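Hovurico Renewed for 80 More Episodes

Grandex has renewed the daytime serial Hovurico for 80 episodes. Production resumes in June on the Kaplan lot. 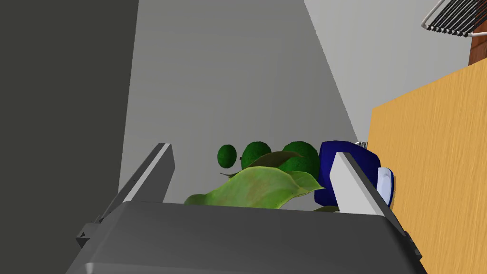 Tülin Ertürk and Ferhat Polat return in the lead roles. The story is set in 1937 and follows 2 families in dispute over a shipping line. 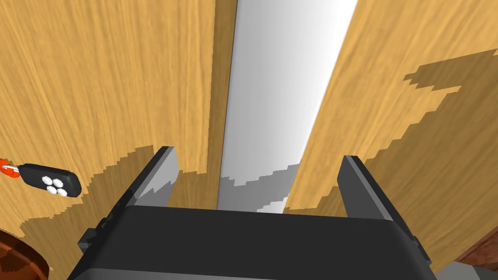
Episode 181 closes the current season - it runs at double length. Asked whether the harbor trial would be settled by then,
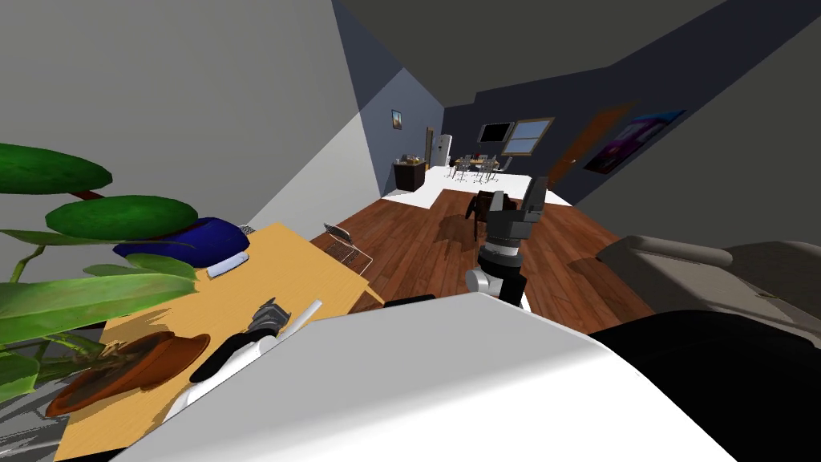 Corinne Holloway said the verdict is read in the final act and that the appeal carries over into the new episodes.

Mervyn Tapley remains head writer. Nevzat Keskin directs the opening block. 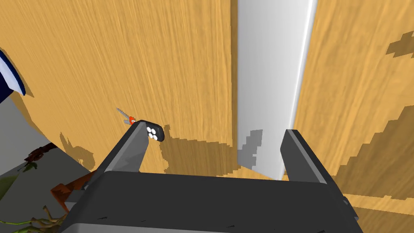 Page last updated: June, 4:15 p.m.

International sales are handled by Hukeck. Screeners are available to accredited press on request.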